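3.2 The cable-sorting task

We wanted a task that second-year students could understand in one sentence and still be arguing over by the end of term. Cable sorting turned out to be a lovely fit. Every student has a drawer at home full of leads that need sorting, so the goal needs no explaining, and yet a cable is a thoroughly awkward thing for a two-armed machine to deal with. It sags, it springs open, it catches on its neighbour, and it never lies the same way twice. The mugs and blocks used in the first year of the Khattak project course (Section 2) gave students a quick success, but most teams had stopped learning from them by the fourth session.

In the cable task, the two arms face one another across a wooden worktable and share the space between them. Cables are laid out on the table, some bare on the wood and some already in a container, and the team decides which arm should pick up which piece and where it should go. A team may choose to sort by colour, by length or by type, provided that the rule is written down before the first trial. We were delighted by how much good discussion came from this small freedom. Sidra Mengal's team spent most of one session on whether a tied bundle and a loose coil of the same colour ought to count as the same kind of object, and their written rule was later borrowed by two other teams.

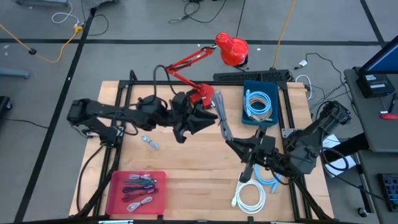
Figure 4. The shared worktable with both grippers open and a folded bundle of grey cable between them. Smaller bundles are in the tray at front left; further coils are in the teal bin and on the table.

The middle of the table is where the interesting trouble starts. Either arm can reach it, so a team has to settle who goes first, how long the other waits, and what happens if both have hold of the same cable. Long folded bundles were by far the favourite object for this reason. Waqas Rajput proposed a simple "speak before you move" rule for the two student operators, each of whom drives one arm, and it worked so well that we wrote it into the course handbook in April. Pairs who used the rule also tended to agree on a better grasp point, usually close to the tie, where a bundle is stiffest.

Each session lasted 90 minutes. Over the course the teams recorded 600 trials, of which 185 involved a handover from one arm to the other. Handovers were slower and failed more often than single-arm picks, as we expected, but they were also the trials that students asked to repeat. Several teams stayed on after the session to try one again with a different cable. We take this as a very encouraging sign for a course that carries no exam.

Trials were scored on a scale from 0 to 2. A score of 2 was given when the cable ended in the place named by the team's rule without disturbing its neighbours, 1 when it arrived but something else was moved on the way, and 0 otherwise. Razia Kiani and Pichit Kamolrat scored all the handover trials separately and then compared notes. Most of their disagreements concerned trailing connectors: a coil can be placed neatly and still leave one end over the side of its container. We had not foreseen this when we wrote the scale, and the students' own suggestion, a half mark, has been adopted for the next running of the course at Nenmont.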